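Section 4. Setting Up the Dosero Undercounter Dishwasher

4.1 Before you begin

The cabinet opening must be level and free of loose material. The machine is 595 mm wide and must not be forced into a smaller space. Keep the door clear of shelves and handles on both sides.

CAUTION: Disconnect the power supply at the wall before moving the machine.

1. Remove all packing material, including the foam block under the lower rack.
2. Turn the front feet by hand until the machine stands level.
3. Connect the inlet hose to the cold water valve and tighten it by hand, then a quarter turn with a wrench.
4. Secure the drain hose at least 16 inches above the floor.

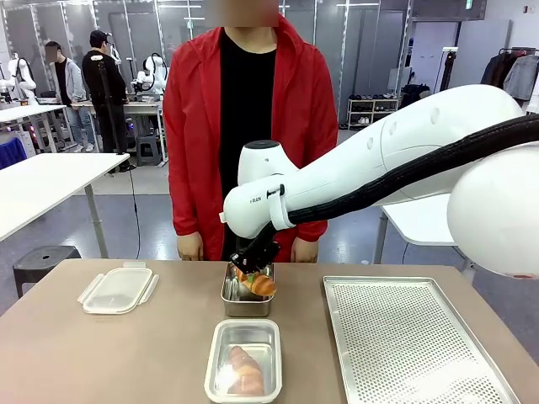

Figure 4-1. Stainless steel tray and croissant.

4.2 Loading

Scrape off food before loading. Trays and containers go face down in the lower rack. Plastic lids go in the upper rack only - the heater is beneath the lower one.

5. Check that both spray arms turn freely.
6. Fill the detergent cup to the line and close the cover.
7. Select Normal. The final rinse reaches 148 °F.

Note: Do not wash cast iron, unsealed wood or silver plate in this machine.
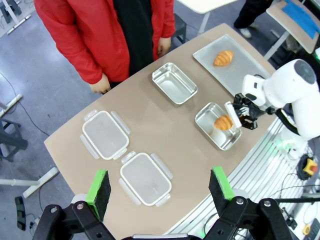 Phyllis Treloar
Technical Writer, Hudville Office

4.3 First cycle and routine care

Run the first cycle with the racks empty and no detergent. A small amount of water may remain in the sump when it ends.

8. Remove the filter once a week and rinse it under warm water.
9. Wipe the door seal with a damp cloth.
10. Replace the inlet screen after 4,000 cycles, or earlier if filling is slow. Use Guvix screens only.

CAUTION: Never run the machine without the filter in place.

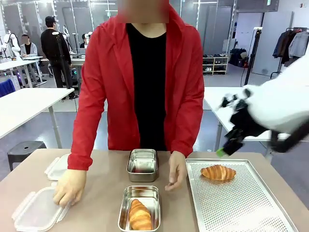
How long should the door stay closed after a cycle?
Leave it closed for 15 minutes, then open it slightly to let the steam escape. Unload the lower rack first.

4.4 Service

Record the serial number from the inner edge of the door before calling for service.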